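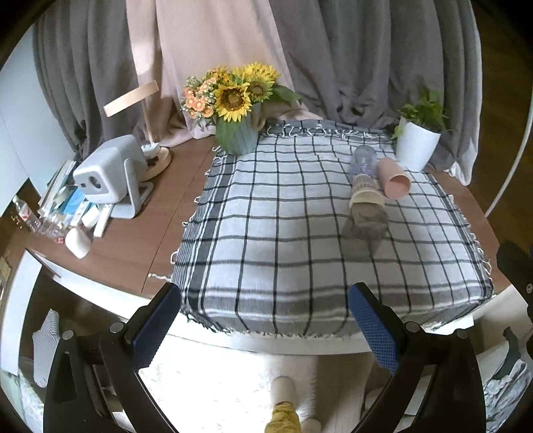 **Rotollow Common Room Group: minutes of the October meeting**

Held in the common room. Start 7 p.m. Ghazala Sial took the minutes. Apologies had come in from the two members on the late shift.

**1. Last minutes**

Agreed with one change. The item on the hallway should have said "repaint the door," with no mention of the door frame. Corrected on the file copy.

**2. The display table**

Most of the meeting went to this item. The table has been used for flowers, talks, drinks and whatever people put down on their way in, and there were three views on what it should be for.

The first view was that it should be a side table for talks, with the projector kept on it for good. The projector is on its angled stand on the left side, near the lamp, and those who run the slide evenings would like to stop carrying it back and forth from the cupboard.

The second view was that the projector should go back in the cupboard between talks and the table should be kept for flowers and plants. It was said that the sunflowers have done more for the room than anything bought this year.

The third view was to leave it as it is and tidy it more often.

After discussion it was agreed that the projector stays until the end of the winter talks. The lamp stays where it is. The flowers go on the left toward the back, and the plant in the white pot stays on the table. The question will come back once the talks are over.

**3. Table cloth**
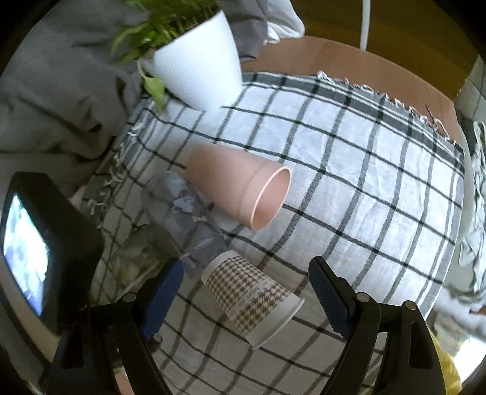
*Photo: Ghazala Sial*

The checked cloth has a few light creases, and the fringe along one edge is tangled. Two members thought it should be spread out over the table. The others preferred it folded into a square, so that the wood shows and there is less fringe to catch on sleeves. Folded was agreed.

It is to be washed cold, on its own, and dried flat. The tassels are to be combed out by hand while damp. Nobody is to iron the fringe. Ghazala will take it home for the first wash and write the instructions on a card for the cupboard door.

A second cloth was suggested for when this one is in the wash. Noltavby has a plain one that would fit, but it comes without a fringe and some felt it would look like a different table. Left for now.

**4. Cups and bottles**

A pink cup and a clear bottle were lying on their sides on the cloth. The meeting did not try to find out who left them. It was agreed that cups go back to the kitchen at the end of each evening, and that bottles are rinsed and put in the recycling by whoever brought them.

A request for a tray was discussed. Those in favor said a tray gives people somewhere to put a cup other than the cloth. Those against said a tray will fill up and stay full. Put to a show of hands and carried. Brabec and Selletti both have trays in their catalogs and Ghazala will get a price from each. Plain, with a raised edge, and small enough to fit beside the plant.

**5. Plants and flowers**

The plant is to be turned every time it is watered. Anyone watering it should lift it off the table first and let it drain in the kitchen sink before it goes back, to save the wood and the cloth.

The ribbed vase is to be moved with both hands and set on the bare wood, clear of the cloth. It has been partly on the edge of it, and one member was worried about it tipping.

**6. Power and cables**

The extension lead used on talk nights is too short to reach the wall without crossing the walkway. Agreed to replace it. The old one goes to the workshop in room 504, which has asked for it.

**7. Money**

The balance is 3,000 before the tray and the lead. No objection to either purchase. Receipts to Ghazala, with the item number from these minutes written on the back.

**8. Other business**

The window catch is still stiff. Reported again.

The key to the cupboard was missing for part of the month and was found in the drawer with the batteries. It goes back on its hook after use.

A member asked whether the slide evenings could start earlier in winter. Speakers to be asked first.

**Actions**

- Wash cloth, write card for cupboard door: Ghazala
- Tray prices from Brabec and Selletti: Ghazala
- Buy longer lead, take old one to room 504: talks group
- Ask speakers about an earlier start: talks group
- Window catch: carried over

Meeting closed at 8:30 p.m. Next meeting in November, same room.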